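Ticket 201 -- White open shelving, office room: middle shelf board sagging, items sliding
Product: Lendia open bookshelf, white
Status: Open, waiting on parts
Opened by: Patricio Saavedra
Opened: Feb 6, 2011

Reported problem
Middle board dips toward the front. Small items set near the front edge creep forward. Books will not stay upright without something against them. The unit was assembled in October from one carton, no parts left over except a hex key. Fixed to the wall with the bracket supplied.

State of the unit when the ticket was opened, nothing removed:
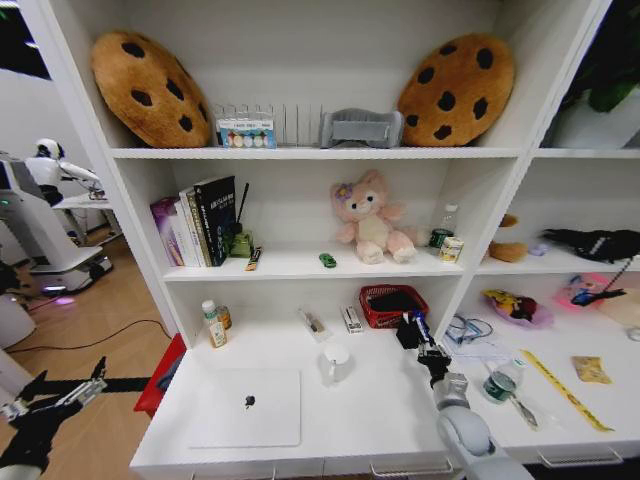
Checks done so far
1. Level on the floor, front to back and side to side. Floor is good.
2. Wall bracket. Tight, no play.
3. Level on the middle board, center column. Bubble off toward the front. Same reading at both ends of the column.
4. Level on the top board. Fine.
5. Level on the lower board. Fine.

So the fault is limited to one board. Called the Gajewski store at Prallau, where the unit was bought. They suggested overloading. The rating printed in the manual is 18 kg per board and I do not believe we are near it, but I weighed the books anyway on the kitchen scale. Well under. 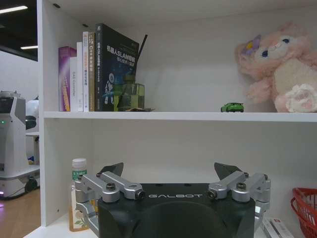 Middle board, book end and front edge, as loaded.

Store replied that the load looks normal and passed the case to Skoltero, who handle spare parts for this line. Skoltero asked for the pin type. Pulled the front left pin: plain steel, no collar. The manual shows a collared pin at this position. The rear pins do have the collar. Conclusion for now is that two wrong pins were packed in the bag for the front of this board -- the plain ones sit deeper in the hole and let the board drop.

Temporary measure
Wrapped both front pins with one turn of electrical tape and put the board back. Bubble is closer to center, still not right. A second turn would not go into the hole. 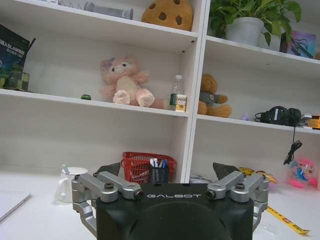
Placement rules until the pins arrive. Heavy things go on the top board or the lower one, never the middle. Anything that rolls stays off the middle board or goes to the back. The plant in the white pot can stay in the upper right bay, as that board reads level, but water it at the sink and let it drain first. The SLAM book is at the left end of the middle shelf and should stay at that end, near the side panel, where the board flexes least. Do not use the front edge as a handhold when reaching up.

Parts requested from Skoltero
Collared shelf pin, 4 pcs (two needed, two spare)
Shelf board, middle, 1 pc, only if the dip remains after the pins are changed

To do on arrival
Clear the middle board completely. Change the front pins. Check level empty, load it, check again after 55 hours. If the reading has moved, close this part as failed and order the board.

Open question for Skoltero: are the holes on the front row drilled to the same depth as the rear row? I measured with a match and got slightly different results, but a match is not a depth gauge. Please confirm before shipping -- P.S.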